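18/12/2019, bench notes, home automation corner

Continuing with the Clernar hub and the heating zones. Yesterday's page has the wiring, I don't repeat it.
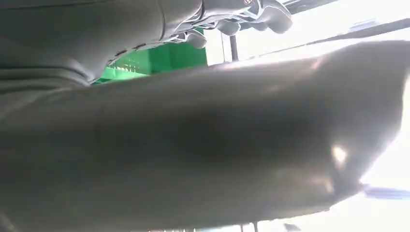
## Where we are

The hub now controls two zones, the meeting room and the small kitchen. Each zone has one valve actuator on the radiator and one temperature sensor on the wall. The Plemotar relay box sits between them, because the Clernar hub can't switch 24 V by itself. I still think this is a strange decision for a product that is sold for heating, but the relay box is cheap and we had it already in the cabinet.

Firmware on the hub was updated in September and I didn't touch it after. Please nobody update it before I finish, also if the app is asking.

## Schedule problem

The schedule in the app for the meeting room says: heat to 68 °F from seven in the morning, go down at six in the evening. The log shows the valve opening correctly in the morning. In the evening the command goes out, the relay gives its click, and then after 120 seconds the valve is opened again.

First I suspected the relay. I exchanged the two channels, so the kitchen was on channel 2 and the meeting room on channel 1. The fault stayed with the meeting room. So the relay box is fine and I put the channels back as they were.

Then I suspected the sensor. I read it next to the glass thermometer for one hour and the difference was never more than half a degree. Sensor is fine too.

After lunch I finally exported the complete rule list as text, which I should have done first. There are three rules for the meeting room and not two. The third one is left from the demo in Vustcombe. It is called "comfort hold" and it says: if the zone was heated in the last 24 hours and the setpoint drops, return to the last setpoint after a delay. The delay is 120 seconds. The app doesn't show this rule on the phone at all, only on the web page, under "Shared scenes", where I never look.

## What I changed

1. Saved a copy of the rule list in the shared folder, named with "before".
2. Disabled "comfort hold" from the web page. I didn't delete it, maybe the Vustcombe people want it for their next demo.
3. Restarted the hub. Without the restart the old rule continued to run, I tried it both ways.
4. Made a fake evening: moved the drop time to a few minutes ahead and waited with the log open.

The valve closed and stayed closed for the whole half hour that I was watching. Then I put the drop time back to six.

## Tiêu bridge

I also spent some time on the Tiêu bridge, which should bring the old light switches into the same system. Pairing works only when the bridge is on the same network band as the hub. With the phone on the other band the app says "device not found", and this message is wrong, the device is found, it only doesn't answer. I lost most of the late morning here.

When it is paired, the switches are a little slow. You press, there is a short wait, and then the light comes. For a corridor I can live with it. For the workshop itself I'd keep the normal wired switch and let the system only read the state. If the hub is down, people must still be able to put the lights on.

One more thing: the bridge forgets the names of the switches when it loses power. The pairing is kept, but all of them come back as "Switch". I wrote the serial numbers on masking tape and put it inside the cover.

## To do

- Leave the log running overnight and check the six o'clock drop tomorrow morning.
- Look through the kitchen rules on the web page as well, there may be more leftovers.
- Ask Clernar support if hidden rules can be listed in the phone app. I don't expect a quick answer.
- Find a longer cable for the bridge, the present one is pulling at the connector.
- Order one spare actuator. If one breaks in January we have nothing.

The log goes to the old laptop on the shelf. Don't close the lid, it goes to sleep and the log stops.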